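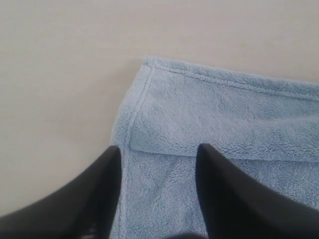
A light blue towel on a beige surface, its upper part folded over.

Search the site Enter keyword Go

Towel folding class promises a bigger closet, for $32

July 9, 1999
By Ratih Saragih

A housewares store on Grever Street wants to teach you to fold a towel. The price is $32, and you bring the towel.

Pruno, which has sold sheets, bath mats and shower curtains in town since the spring of last year, began offering the evening class in May. According to a flyer at the register, the Pruno fold frees up "as much as a third" of a linen closet and keeps a towel "fluffier between washes." The flyer doesn't say a third of what size closet, or who measured the fluff.

Store manager Afiq Pangaribuan said the numbers come from customers. The store mailed out 800 survey cards and got 532 back, he said, and most of those who answered reported having more room. Asked whether the cards went to people who had taken the class, he said some had and some had bought the storage baskets. He didn't have the split. He also didn't have a blank card to show, though he promised to look for one.

The method itself is easy enough to follow. The towel goes flat on a table and gets smoothed out from the center. The top edge is brought down, then the sides come in, and the whole thing is folded once more so that no hems show at the front of the shelf. Anyone who has worked in a motel will know a good part of it already. Pangaribuan said the difference is in the first fold, which should stop short of the middle. If it goes too far, the finished stack leans.

I tried it at home on six bath towels, and then folded the same six the way my mother does, in half and in half again. The Pruno stack was neater from the front. It was also slightly taller. My closet did not seem to have gained anything, but I was using thick towels, and the store says results are better with thin ones – a detail that is missing from the flyer.

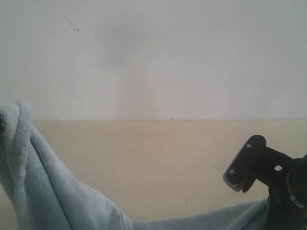
Soft towels can be slow to lie flat. One side of the cloth stands up in a fold, with the wall behind.

Thick, soft cloth is the trouble with most of these systems. It creases where it likes and springs up at the sides, and the smoothing takes longer than the folding. Pangaribuan puts the time for one towel at under a minute with practice. Mine took longer, and I had to start two of them over.

The class runs 3 hours with a break. The last hour is given over to fitted sheets, and that may be the part worth paying for. A woman leaving the June session told me she had gone in for the sheets and put up with the towels. She also left with a Wedel shelf divider, which the store stocks and the instructor uses in the demonstration. The divider is extra.

At Xia Laundry, two blocks down, the wash-and-fold counter will fold towels any way a customer asks at no added charge. The clerk there had not heard of the Pruno fold. I showed her. She said it was fine.

Pangaribuan said the store may put the survey results up in the window later this summer. The next class is Tuesday at 6:30 p.m., upstairs at the store. Sign up at the register. Refunds are given up to the day before, and after that as store credit only.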